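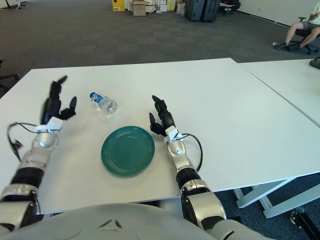 Figure 1. Plate and bottle on a white table. The plate is empty; the bottle is on its side.

HM 582 Domestic Practice
Handout 4: The Cleared Table
Instructor: Mireille Fakhoury
Revised 2020-05-15

Reading for this week: Duggan, the chapter on surfaces; Hemley, the short piece on "visual rest." Read Duggan first. Hemley is easier to argue with once you know where the ideas came from.

1. The claim

Duggan says a table with fewer than four things on it is "clear for all practical purposes." The number gets repeated in housekeeping manuals, in hotel training packs and on a good many websites. I have looked for where it comes from and found no study behind it. Duggan cites Plesov, and Plesov cites an earlier edition of Duggan. Treat it as an opinion that has been photocopied a lot.

Take the table in Figure 1. By Duggan's count the plate and the bottle would pass. Would you call it clear? Last October's group split on a similar setup, and the people who said no had the better arguments.

2. Lying down and standing up

A bottle on its side takes up more table than the same bottle on its base. It can also roll, although the ridges and the label may slow it, and so may a slight dip in the tabletop. Most manuals ignore this and count the bottle as one object in either position. Hemley does mention it, then says a bottle on its side "signals neglect." I don't know how Hemley would show that. People lay bottles down because the shelf is low, because the bag is long and flat, or for no reason they could give you.

What you can measure is the footprint. Lay a bottle on squared paper and trace it, then stand it up and trace the base. Do this before you write anything about neglect.

3. Plates, rims and what a plate is for

A wide rim makes a plate easier to pick up and gives you less room for food. Both statements are true of most plates with a wide rim, and neither tells you whether it's a good plate. Catalogs love the word "generous" for this. Ask generous to whom, the eater or the person carrying it.

The plate in the figure has a shallow rim and fine rings around a flat middle. I've seen rings like these sold as grip, as decoration and as a help with drainage. The Lateck catalog manages to claim all of them on one page. We'll test the drainage claim in the lab with whatever ringed plates we can find. I expect very little.

Please be careful with "clean" in your write-ups. An empty plate is a plate with no food on it. Whether it has been washed is a separate question, and you can't settle it by looking across a room. Glossy surfaces are especially bad for this – a reflection can pass for a wet patch, and a greasy film can pass for shine.

4. Order of clearing

The standard advice, in Duggan and nearly everyone after, is to clear from the far side toward yourself. Donal Geraghty taught this section for years and always did it the other way, near things first, and his tables got cleared about as fast as anyone's. His point was that reaching over a plate to get at a bottle is how sleeves end up in gravy.
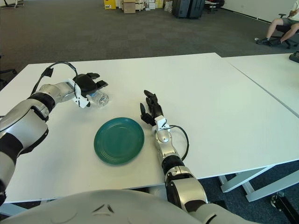

There is something to be said for the far-first rule when the near item is flat and empty. A shallow plate doesn't get in the way of much. Put a full glass in the same place and the rule looks foolish. So the rule depends on what is nearest to you, and the manuals should say so. They don't, and I suspect it's because "it depends" doesn't fit on a laminated card.

A related claim is that clearing with both hands halves the time. It might on a long table with more than 100 pieces. With a couple of objects I doubt you could tell the difference with a stopwatch, and you certainly can't tell without one.

5. White tables

Hemley recommends white tops because "nothing hides on them." Salt does. So does spilled sugar, and so do drops of water under strong light. A clear plastic bottle is harder to pick out against white than its blue cap would suggest, particularly from the base end. Add the bright patches and faint shadows that light makes when it passes through the plastic, and you may find yourself wiping at something that isn't there. I'd want to see a comparison with a dark top before I repeated Hemley's line to a client.

For the lab

Bring squared paper, a pencil and an empty bottle with its cap. Work in groups of 3. Clear the same table far-first and near-first, and record the times even if they're dull. If your results agree with Duggan, write that down too, and run it again.

Write-ups go in the tray outside my office. One page is enough.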